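June 17, 2020

Obituary index, Wildale papers. Second run with the Floster reader.

Ran 1000 notices from the Wildale set through it overnight with the kinship setting on. It finished, which the first run didn't. Floster's own report says the batch is clean. I don't believe it, so I spent the morning checking by hand against the page scans.

What I found so far: 56 notices where the survivors are attached to the wrong person. The report flagged none of these. The program is confident about all of them, same score as the good ones, so the score is no use for sorting and I've stopped looking at it.

The main trouble is parentheses. "Daughter, Anna (Paul)" means Paul is the husband. "Anna (Otero) Van Wyk" means Otero is the maiden name. The reader treats both the same way and marries Anna to a man called Otero. In 23 of the bad ones this is the whole problem. If we only had the Otero Funeral Home notices it would be worse, they put the town in parentheses too, and I now have a woman married to Tucson.

Other things, in no order:

- "Preceded in death by" gets read properly when it starts a sentence. In the middle of one it gets missed and the dead parents turn up as survivors.
- Semicolons. Some notices use them between families and commas inside, some use commas for everything. I can't always tell from the commas either, and I'm not going to pretend the index can.
- Jr. and Sr. on a line break. Sr. gets dropped, father and son merge into one record. Found this in the Van Wyk notices, where there are three men with the same first name and the dates are the only thing keeping them apart.
- "Special friend" goes in as a cousin. No idea why.
- Notices printed twice, once short and once full. The reader keeps the short one.

The sales sheet says the kinship setting learns from corrections. I fed back the parenthesis cases after the first run, the same kind of case, and saw no change that I would put my name to. It may need more of them. It may also be that the corrections go nowhere - I'd like somebody to show me the file they get written to.

Not happy with the plan to load the whole set by August. There are more than 4000 notices still to go and at this rate of silent errors we'd be publishing wrong marriages and wrong parents for people whose families will look them up. A missing name is a gap. A wrong one gets copied into every family tree on the web and stays there.

Proposal: index the name of the deceased, the date of death, paper and page. Leave the relatives as plain searchable text with no links between them. The links can be added later by hand, for whoever has the patience.
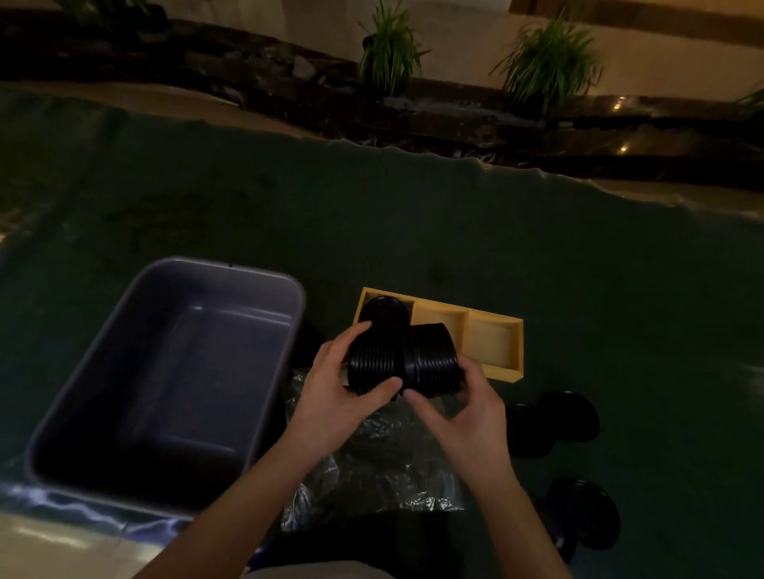 Ghazala Baloch read this over and disagrees about the relatives. Her view is that plain text loses the married daughters, who are the people most searchers come in through, and that we should keep the links but mark each one unchecked until a person has compared it with the scan. She would also run parents and spouses only and drop grandchildren, in-laws and the rest.

Fair on the daughters. My doubt is the word "unchecked." I've seen how people use an index and they don't read the small column on the right. Agreed to try it her way on the Van Wyk notices only, both of us checking separately, then compare.

To do: rerun the Otero batch with the parenthesis rule switched off. Ask Floster where the corrections are stored. Fix the Tucson marriage by hand before anyone exports it.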